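Hanging the Flostura peel-and-paste range: section 3, first drop and corners

Updated 7/11/25

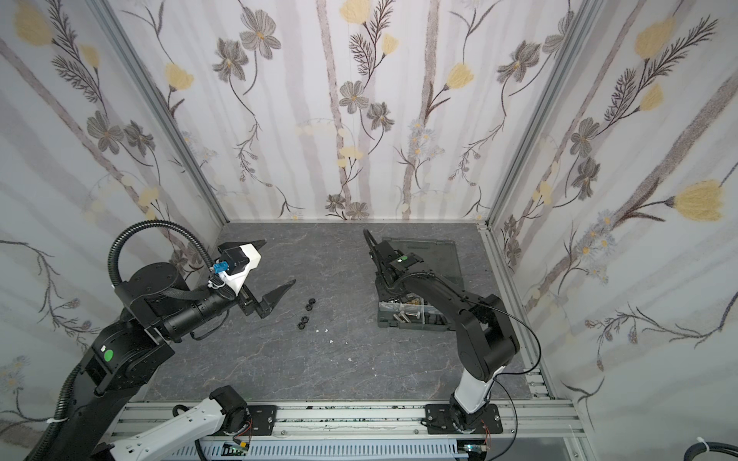 Right, so you've lined the walls, the size has dried overnight and you've got your rolls out of their plastic. I'm going to assume you've read section 2 and checked that every roll has the same batch number. If you haven't, go and do it now, I'll wait. I once hung most of a hallway in Dobson before I spotted the odd roll, and the colour was just far enough off to drive me mad every evening when the lamp went on.

What you'll want within reach: a plumb line or a decent level, a wide smoothing brush, a seam roller, a bucket of clean water, a sponge, a snap-off knife with plenty of fresh blades, and the Jeltent paste mixed to the packet. I mix mine a touch thicker in January when the house is like an oven.

Setting your first line

1. Pick your starting corner. I like the one you see least when you walk in, because that's where the pattern is going to mismatch at the end.

2. Measure out from the corner the width of your roll, less 15 mm. Make a light pencil mark up high.

3. Hang your plumb line from that mark and pencil down the wall behind it. Don't trust the corner itself to be straight. Mine never are.

Note: use pencil only. Biro bleeds through paste and you'll be looking at it for years.

Cutting and pasting

4. Measure the wall height and add 100 mm, half for the top and half for the skirting. On a big floral, hold the roll up first and decide what you want sitting under the cornice. A flower with its head lopped off looks awful – shift the whole thing down a bit and wear the waste.

5. Cut three drops, matching each one to the last on the table before you cut. Number them on the back, with an arrow for up.

6. Paste from the middle out to the edges, fold the ends in on themselves and leave it to soak for the time on the label. Give every drop the same soak, or they'll stretch by different amounts and your seams will wander.

Hanging

7. Unfold the top half, slide the edge to your pencil line and let the extra ride up over the cornice. Brush down the centre, then out to the sides.

8. Unfold the bottom and do the same. If you get a crease, peel back to above it and brush down again. No need to panic, you've got a good few minutes of slip with this paste.

9. Ease the spare 15 mm around the corner and press it in with the brush tips. Snip the top and bottom at the corner so it sits flat.

10. Trim with a new blade. I snap one off after every drop, which feels wasteful until you've torn a wet edge.

Caution: turn the power off at the board before you trim around switches or power points. Wet paste and live wiring are a rotten mix.

Going round an internal corner

Never take a full width around a corner. Cut the drop lengthways so it turns by 15 mm, then plumb a fresh line on the new wall and hang the offcut to that, lapping over the turn. You'll lose a sliver of pattern. For lapped vinyl you'll need the Nulleck overlap adhesive, as ordinary paste won't hold vinyl to vinyl.

Wipe each seam with a damp sponge as you go and roll it lightly after ten minutes. Go easy on anything embossed. Leave the windows shut and the heater off until morning, then have a look for lifted edges before you move on to section 4.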